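Dark and In-Between Wall Colors: Your Questions Answered

2021-08-24
By the Skundano shop desk, Trernbridge

We have been mixing paint on the same corner in Trernbridge since 2000, and the questions that come across the counter haven't changed as much as you might think. People fall in love with a deep gray or a soft green, they take a little card home, and then they get nervous (we completely understand, we've all stood in a hallway with a roller and second thoughts). These are the things we get asked most, and if yours is missing, do stop in and ask!

Will a dark color make my small room feel smaller?

Sometimes, but less often than people fear. A small room with one window is going to have shadowy corners whatever you do, and white paint in a shadowy corner tends to look a bit dingy. A deeper color lets the corners melt away. If you're still unsure, start with the wall you see last when you walk in, and live with it for a while before you do the others.
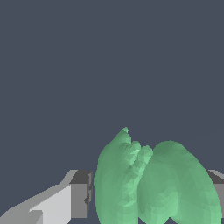 How many coats will I need?

Two for most walls, and three if you are going dark over a pale wall and skipping the tinted primer. Please don't skip the tinted primer. Leave six hours between coats with our Skulden wall paint, and longer if the weather is sticky. It may feel dry to your fingertips well before then, but a roller can still drag it. Give it seven days before you wash it or push the furniture back up against it.

Can I put green with a gray that has blue in it?

Yes, and we love it when people do. Pale, slightly dusty greens are the easiest place to begin – mint, sage, the color of a cabbage leaf on the inside. Very yellow greens are harder and can make a bluish gray look purple by lamplight. Paint a big piece of cardboard in each color and carry the two around the house together, morning and evening, before you buy more than a sample pot.
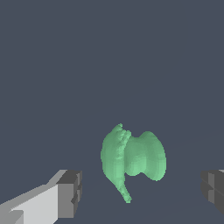
One customer wrote to tell us that she had done it the other way around, green on all the walls and gray on the baseboards and door, and that she wished she had gone a shade deeper on the gray. We hear that last part a lot. Trim is narrow, and a color needs more strength there to show up at all.

Flat or satin?

Flat for ceilings and quiet rooms, satin for kitchens, stairs and anywhere little hands go. Flat hides patched plaster beautifully, though it does mark more easily. 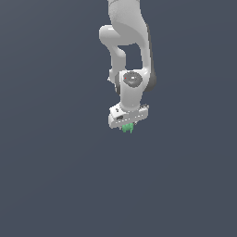

What about white next to a dark wall is probably our favorite question, and the answer is that you need less of it than you'd expect. A white door frame or one lamp will do plenty. Look how clearly the white arm stands out in the last picture, with nothing but plain slate gray behind it, and how the soft shading along its curve still shows. A slightly warm white from our Min range will look gentler in the same spot, if a clean white feels too sharp for your bedroom.

How much paint should I buy?

For a project with 600 square feet of wall, bring us your measurements and the number of coats, and we'll work it out with you at the counter. Do buy it all together, so we can mix it as one batch, and keep a jar back for touch-ups.

Related
Choosing a primer for old plaster
Skulden and Min: which range for which room
How to store leftover paint over the winter

Last updated: November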